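Small Stations Should Stop Cutting the Live Session

Hugo Campos
March 8, 2019

In December the community station in Dretimton dropped its live session hour and filled the slot with an automated playlist. The notice on the website was four lines long and blamed the cost. I listened to that hour for years, and I think the station made a mistake that other small stations are getting ready to copy.

I understand the money problem. A live session takes an engineer, a room, and most of an afternoon. A playlist takes a computer and a license the station already pays for. If you put those two side by side on a budget sheet, the playlist wins every time.

The budget sheet leaves out why people tune in. Anyone with a phone can hear recorded music all day without going near a radio. What they can't get from a phone is a band from Suststead playing in a room across town, with the drummer a little too loud and the singer explaining where the second song came from.

I heard Brokovico that way. They had 892 followers online when they played their session, and no streaming service had ever suggested them to me. They did five songs. The third one fell apart halfway through and they started it over, and the station left that in. I bought the record the next morning.
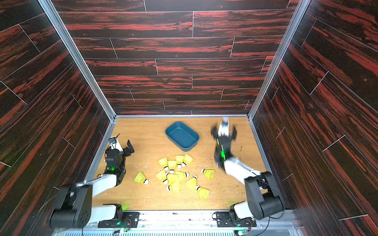
Yellow shuttlecocks and a blue tray on a light wooden floor.

Supporters of the change say sessions can be moved online, where listeners can find them whenever they want. I have no objection to putting them online as well. But a recording in an archive waits for someone to look for it, and people only look for names they already know. Broadcast reaches the person driving home who wasn't looking for anything. New bands need that person more than they need another link to post.

There is also the matter of what a session does for the people playing it. For most local bands it's the first time they hear themselves recorded by someone who knows what they're doing. Tsuchiya, who makes quiet guitar music and rarely plays outside the county, told me her session was the only decent recording she had for two years. She sent it to every venue that asked for a sample.

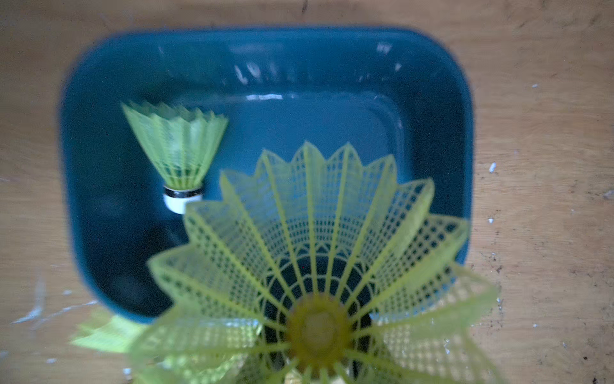 None of this requires a weekly show. If the engineer's time is the problem, run one session a month and repeat it. Record two bands on the same afternoon so the microphones only go up once. Ask the college for students who want the practice, and pay them something. The old show ran to five songs and an interview, and I'd accept three songs and no interview if that kept it going.

What I wouldn't accept is the argument that listeners won't notice. I noticed in the first week. The playlist is fine, and I've stopped planning my evening around it. A station that asks its listeners for donations twice a year should worry about that. I gave last spring because of the session hour. The next pledge form is on my kitchen counter and I haven't filled it in.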